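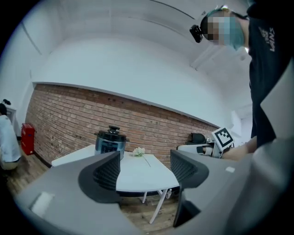
Hand-held gripper or remote control for kitchen tasks?
Forum: Teaching by Demonstration

ikhsan_sinaga
Hi all, and sorry in advance for the length! I'm Ikhsan Sinaga, and I've been showing tasks with the hand-held grippers since March. The one I'm on now has a pressure cooker and a cut flower on a plain white table. I have 56 good runs and I'd love to get to 60 by Saturday, but the flower stem is so thin that I keep slowing down for it. Would you folks switch to remote control for that part?

prindier_fan
Oh, please don't switch! I spent a whole winter driving an arm remotely and my pickups came out jerky, stops and starts everywhere (my wife said it looked like a nervous crab). With the grippers in your own hands you get a natural reach for free. Slow is fine, so long as you're slow the same way each time.

wiketix7
I'll disagree a little, with love. By hand you can do things the arm can't, and you only find out at playback. I once recorded 7 lovely runs with my elbow tucked somewhere no arm would ever go. Driving the real arm keeps you truthful.

Also, that dark lid with the stepped black knob: do you come at it from the side or from above? I'd pick one and stick with it.

ikhsan_sinaga
From the side so far, but I've been sloppy about it. And the elbow thing worries me now, thank you very much!

prindier_fan
Fair point on the elbows, I'll give you that one. I still wouldn't throw out 56 runs over it. Play back a few on the arm first and see which ones it can reach.

ikhsan_sinaga
Okay, playback tonight, then the lid from the side every single time. I'll post how it went.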